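Support > Pleritz Tabletop Arm > Set-up Guide > Section 2: Planning and Budgeting
Print this page | E-mail this page

2. Planning your purchase

Before you fall in love with the biggest arm in the catalog (we've all done it!), please sit down with a cup of coffee and work through this section.

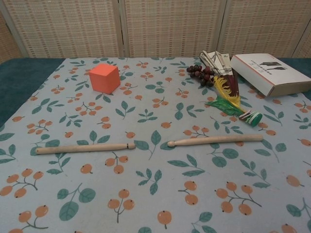 A little planning now will spare you a second order later, and you'll want the whole sum in front of you, accessories and all.

1. Gather a few things you'd like the arm to handle and lay them out on a table. Small, light, everyday items are a fine place to start.

2. Measure the table. The Pleritz base needs a clear space 30 cm deep, plus 60 cm of reach in front of it.

3. Choose your gripper. The Tejada two-finger gripper comes with every kit and suits blocks, sticks and small boxes. For soft or feathery things, ask about the Pelden padded tips, sold separately.

Note: If you're torn between the two, order the standard gripper first - the tips can be added at any time with one screw.

4. Write down your budget. The arm kit is $3,000, and most first-time buyers spend around $900 more on the stand, the spare cables and the tips.

5. Check your power outlet. It must be grounded and within easy reach of the base.

CAUTION: Do not run the arm from an extension cord shared with a heater or other large appliance.

6. Send your list to Tikitz with your order form. Prices in this section are good until the October catalog comes out, so do take your time over it.

Contact Tikitz Support | Copyright Tikitz | Back to top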